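Teaching a gripper arm to handle bottles by remote control: a step by step guide

Category: Tutorials / Teleoperation
Level: beginner, but you should already be able to switch your arm on and off safely

Introduction

In this tutorial I explain how I record demonstrations for a robot arm with two soft fingers. The task is simple for a person: take a plastic bottle, hold it, and put it down in another place. For a robot it is less simple, and the quality of your demonstrations decides a lot. I made many bad recordings before I made good ones, and I hope this page saves you some of that time.

I use the Okell arm with the Jamurora hand controller, and I keep the recordings with a small program called Clikness. If you have other equipment, the names of the buttons will be different but the order of work is the same. I do not speak here about the training itself. That is a separate page.

What you need

A robot arm with a gripper, and a small camera mounted near the gripper
A hand controller, or a second arm which you move by hand (a leader arm)
A computer with enough free disk space
Plastic bottles of the same kind, with the caps closed
A place to pick from and a place to put down
An emergency stop button that you can reach with your free hand

Please test the emergency stop before each session. Press it while the arm is moving slowly, and check that the arm stops and stays where it is. Some arms fall down when the power is cut. If yours is of this kind, put something soft under it and keep your hands away.

Step 1. Write down the task in one sentence

Before you touch the controller, write what the robot should do. My sentence was: "Take the bottle near one end, lift it, move it to the tray, and open the fingers when it is resting." It looks like school homework, but it helps. If two people record for the same task, they should both read this sentence first. In my first set I sometimes gripped the middle of the bottle and sometimes the end, and the trained arm did something between the two, with a weak grip.

You should also decide where an episode begins and where it ends. For me it begins with the arm in the home position and the fingers open. It ends when the fingers are open again and the arm has moved back a little from the bottle.

Step 2. Set the speed and the scale of the controller

On the Jamurora controller there is a setting for motion scale. It says how far the arm moves when your hand moves. I start with a low scale, so a big movement of my hand gives a small movement of the arm. It is tiring for the shoulder, but the approach to the bottle is much cleaner.

Set the closing speed of the fingers separately. Many beginners leave it at the maximum. Then the fingers close with a jump, the bottle turns, and you have to correct. The correction is recorded too. Choose a speed where you can still stop the fingers half way if you see that the position is wrong.

When you change one of these settings, start a new folder. Do not mix recordings with different scales in one folder, even if there are only a few of them. You will forget it later, as I did.

Step 3. Practice without recording

Do the task ten or fifteen times with the recording off. In this time you learn how the arm answers to your hand. There is always a small delay, and your hand has to get used to it. A good sign is when you stop thinking about the controller and look only at the bottle.

During practice, try to use only the view which the robot will have. If the robot will learn from the camera at the gripper, then look at the screen with this camera and do not look at the real bottle. This was the hardest part for me. When I looked at the real bottle, I used information that the robot does not have, and my demonstrations were too clever for it. Look up at the real arm only when you are worried about safety.

Step 4. Record the first short set

I recorded a first set of 36 episodes. It is small on purpose. You will find mistakes in it, and it is not so sad to throw it away.

For each episode:

Bring the arm to the home position.
Place the bottle by hand and take your hand fully out of the working area.
Start the recording and wait for one second without moving.
Move to the bottle in one calm motion. Small stops are fine, but do not wait in the air for a long time.
Line up the fingers with the bottle before you close them.
Close the fingers slowly, and wait a short moment when they are closed.
Lift straight up first, and only then move to the side.
Lower the bottle until it is resting, open the fingers, and move back.
Stop the recording.

The waiting moment after closing is important. If you start lifting while the fingers are still closing, the robot learns that both things happen together. It may then lift too early, with nothing in the fingers.

Change the position of the bottle a little every time. Turn it, move it left or right, put it nearer or farther. I made a simple list of nine positions and went through the list again and again, because my "random" positions were always the same two or three. The light should change a little too. I recorded one part in the morning and one part at 4 p.m. with the lamp on.

Step 5. Watch your recordings

Do not skip this step. Watch every episode of the first set at double speed, and stop when you see something strange. In Clikness you can mark an episode as good, bad or unsure with the keys 1, 2 and 3. In other programs you can simply write the numbers on paper.

I mark an episode as bad when:

My hand is in the view after the recording has started.
The bottle slips, and I catch it in a way which I would not want to see again.
The fingers close on air.
The arm touches the table or the edge of the tray with force.
The video has missing parts or a long freeze.

An episode in which I missed the bottle, opened the fingers, went back and gripped it correctly is not always bad. Some of these are useful, and the robot can learn how to recover. I keep a few of them, but only if the correction is calm and clear.

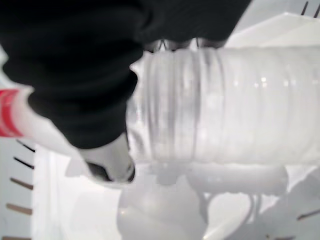
The grip is the part I check most slowly, going through the recording step by step at the moment of closing. I look first for the place of contact, and then whether both fingers are really touching or only one of them is pushing. With the bottle lying across the view, the black finger presses from above and the gray one has its dark pad against the underside, near the left end, and this agrees with my sentence from Step 1. The ridges of the bottle help me too, as they are clearest exactly near the grip. I choose one ridge next to the finger and follow it through the next images. If the ridge moves away from the finger during the lift, the bottle is sliding, and I mark the episode as unsure. A bright picture like this one makes the check harder toward the right side, where the ridges become washed out, so I lower the exposure of the camera by one level before the next set.

Step 6. Correct and record the main set

After you have watched the first set, write down the two most frequent mistakes. Only two. Then record the main set and keep these two in mind. In my case they were lifting too early and coming to the bottle from too high.

My main set has 72 episodes which I marked as good. To get them I had to record more, of course. I work in blocks and take a break after each one. When I am tired, I start to make the path shorter and the closing faster, and I do not notice it until I watch the video. If there are two of you, change the operator between blocks, but write in the notes who recorded what.

Step 7. Save everything in order

Give each folder a name with the task, the set and the settings, for example "bottle_tray_main_lowscale". In the same folder I put a short text file with these points: the sentence of the task, the motion scale, the finger speed, the camera exposure, and the number of bad episodes. Keep the bad episodes in a separate folder. Disk space is cheap and sometimes you want to look at them later.

Make a copy on a second disk the same day. I lost one full block when I was moving files in a hurry.

Some common problems

The fingers open by themselves during the lift. Check the trigger on the controller. If you relax your finger a little, the gripper may also relax. The Jamurora has a hold function for this, which you can turn on in the menu – I recommend it for every task with a lift.

The bottle becomes flat between the fingers. The force limit is too high. I use a Kaplan gripper controller where the value goes up to 3000, and for empty bottles I stay far below the middle. Start low and increase until the bottle does not slide.

The arm shakes near the bottle. Usually it is your own hand. Rest your elbow on the table or on a cushion. If it still shakes with the elbow resting, turn on the smoothing, but only one level, as more will add to the delay.

The video and the arm positions do not fit together in time. Record a short test in which you close the fingers quickly, and compare the video with the finger position in the data. If the difference is nearly constant, you can correct it afterwards. If it changes all the time, look at the cable and at the other programs running on the computer.

The next page describes how I prepare the folders for training and how I choose which episodes to keep for the test.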